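Grillwood Household Services
Thread, 12/01/2023

1/14
Grillwood Household Services is sharing its guidance on receiving, labeling and storing food containers in shared kitchens. The guidance applies to the kitchens at Perus and Vallodar. Residents and staff are asked to read the full thread before bringing new containers into either building.

2/14
Both kitchens now use one shelf plan. Lidded plastic containers go on the middle shelves of the dry store. Glass goes on the bottom shelf. Nothing is to be stored on top of the refrigerators at either site.

3/14
The Perus kitchen has 125 container spaces. Vallodar has 300. Each space is marked with a number on the front edge of the shelf, and that number must match the number entered in the kitchen register. Please do not move another household's container to a different space.

4/14
Checking a new container. Place it on a clear, flat work surface with the lid closed. Confirm that the lid sits level on all sides and that the corners are fastened. A container with a lid that lifts at one corner will not be accepted for dry goods.

5/14
Many containers arrive with the maker's label still attached to the side. Read the label before removing it. It may state the capacity, the highest safe temperature, and whether the lid and the body may be heated together. Copy these details into the register.

6/14
Labels in a language other than English are accepted. A white snap-on container with a Japanese label and a barcode on its side, for instance, is entered in the register as "white, snap-on lid, label in Japanese." Where the small print cannot be read, leave the capacity column blank and ask the kitchen office for a translation.
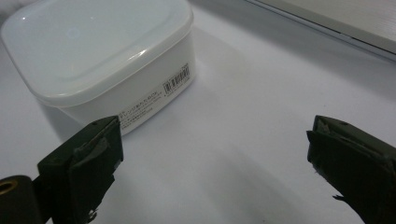 7/14
REMOVING THE LABEL
Soak the labeled side in warm water with a little dish soap for 20 minutes. Peel from one corner, slowly. Any adhesive left behind may be rubbed away with cooking oil on a paper towel and then washed off. Metal scrapers and scouring pads are not permitted on plastic.

8/14
WASHING BEFORE FIRST USE
Wash the lid and the body separately by hand. Pay attention to raised rims and the underside of the lid, where water collects. Leave both parts to air-dry upside down on the rack. Containers put away damp will be returned to the rack by kitchen staff.

9/14
HOUSEHOLD LABELS
Each container carries 2 labels: one on the lid and one on the body. Write the apartment number, the contents and the date of filling. Use the blue labels for dry goods and the yellow labels for anything kept in the refrigerator. Labels and markers are in the top drawer beside the sink.

10/14
We are often asked why the lid needs its own label. Lids of the same size are easily exchanged at the drying rack, and a lid from another set may not close fully. Last March the Vallodar kitchen had a full drawer of lids without containers.

11/14
LEFTOVERS
Cooked food may be kept in the shared refrigerator for up to three days. Allow steam to clear before closing the lid, and refrigerate within two hours of cooking. Undated food is removed at the evening check.

12/14
MICROWAVE USE
Do not heat any container unless its label or base states that it is suitable. If the label has been removed, consult the register. If neither gives an answer, move the food to one of the plates provided.

13/14
UNCLAIMED CONTAINERS
Containers without a household label are placed in the Dawber cabinet, next to the dry store, and held for one month. They may be claimed at the kitchen office during opening hours. The register now holds 698 entries across both sites, so please have your space number ready.

14/14
Printed copies of this guidance are posted inside the dry store door at Perus and beside the register at Vallodar. Requests for additional shelf space should be made in writing to the kitchen office. Replies to this thread are not monitored.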